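Pommont HG-5 Handheld Gripper Kit

Sold as a pair, left and right
Part family: Manual data collection tools
Availability: in stock, ships from Trurkgate

Overview

The HG-5 is a hand-carried two-finger gripper for recording manipulation tasks without a robot present. The operator holds one unit in each hand and performs the task directly. Finger opening, unit motion and video are logged together on each side and stored as one paired session.

The kit is intended for work in homes, shops and other places where a fixed arm is impractical. Typical tasks are folding, sorting, bed making, table clearing and drawer work.

Fingers

Finger pads are molded in a soft yellow compound and slide onto the slotted arms from the tip. No adhesive is used. The standard pad is flat and suits towels, sheets and light boxes. A ribbed pad for bottles and handles is sold separately under the Jidby accessory line. Both pads fit left and right units.

Pads should be replaced when the contact face turns shiny or the leading edge starts to curl. Thin fabric will slip before rigid objects do, so check the pads against a single layer of cotton sheet before a long session. 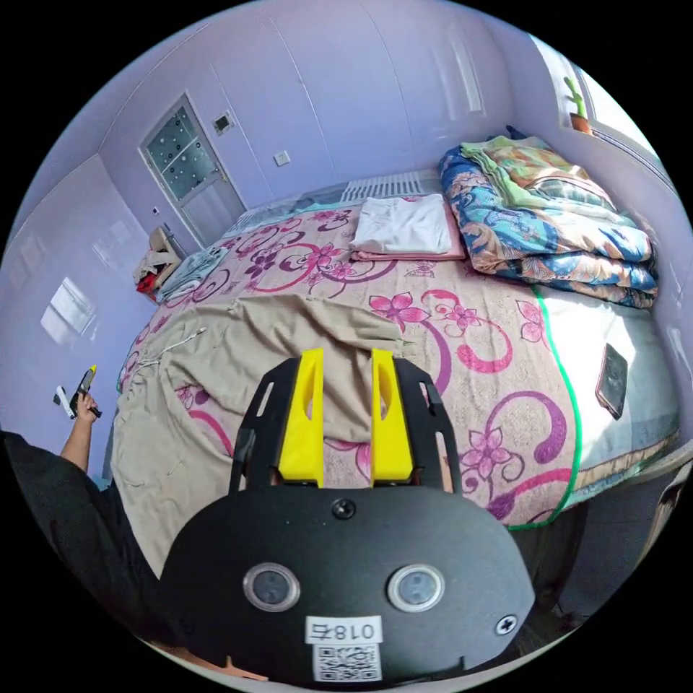 Large textiles are the most demanding use of the pair. A bedspread or comforter has to be held at two points and kept under light tension, and the two logs must agree in time for the recording to be of use. Clock offset between left and right is measured at power-on and again when the session is closed. Sessions that drift past the limit are flagged in the log and kept.

Grip force is set entirely by the operator's hand. There is no motor in the unit.

Specifications

Unit weight, without cable: 686 g
Finger drive: manual trigger, spring return
Storage: internal, removable card
Sessions per card at default settings: 189
Charging: USB-C, both units from one supply
Warranty: 5 months on pads, 24 months on body

In the box

Left unit and right unit
Two pairs of flat finger pads
Charging lead, split
Calibration card
Hard case with cut foam
Printed quick start sheet

Software

Sessions are exported with the Sakamoto desktop tool, version 5 or later. Earlier versions open the video but drop the finger opening channel. The tool runs on Windows and Linux. Firmware updates are applied over the charging lead, one unit at a time. Update both units before recording, as mixed firmware will block pairing.

Price

Pair, complete kit: $1,722
Single replacement unit: on request, state left or right and the serial number of the remaining unit

Orders placed before 2 p.m. leave the same working day. Units returned for calibration should be sent in the hard case, with the card removed.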